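Cusamar > Backyard Pools > Owner Questions

Print this page | E-mail this page

Fibreglass pool delivery and first fill: frequently asked questions

How much access does the shell need?
The Tidance shell travels on its side. Allow 308 cm of clear width from the kerb to the excavation, including under eaves and past meter boxes. Where the side passage is narrower, a crane lift over the house is quoted separately.

Can the shell sit on the lawn before installation?
Yes, on level ground, for up to 34 days. Keep it on the timber skids supplied. Grass under the shell will yellow and may need re-turfing.

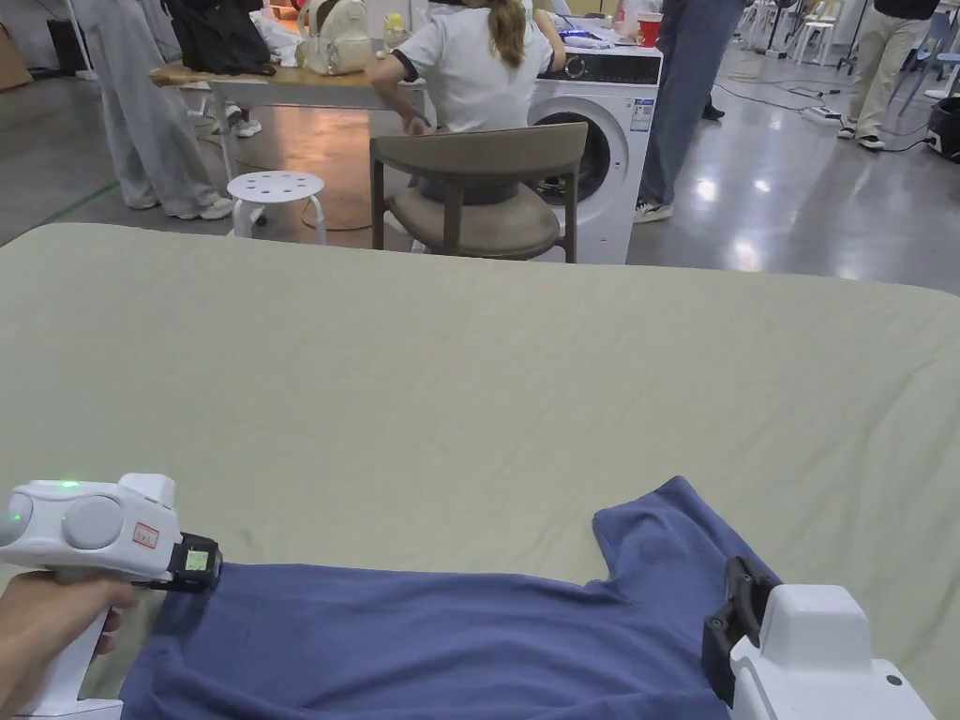 What should be kept out of the water in the first month?
New gelcoat marks easily while the water is being balanced. Rinse togs and rash vests in fresh water before each swim. Cotton clothing sheds lint into the skimmer basket and may release dye; a blue T-shirt, for instance, should not be worn in the pool during this period. Metal toys and untreated pavers should also be kept off the steps.

When can the kids swim?
After the pump has run for 50 hours and two consecutive tests are within range. Fencing must be certified before the pool is filled, regardless of the swimming date.

Does the Swanson cover fit all shells?
It fits the Tidance only. Owners of the older Skikico should order part 1603 and trim to the coping line.

Who handles bookings over summer?
Dindo Marquez, deliveries desk. Slots for December are normally allocated from August.

We use cookies to remember your preferences. Accept | Manage settings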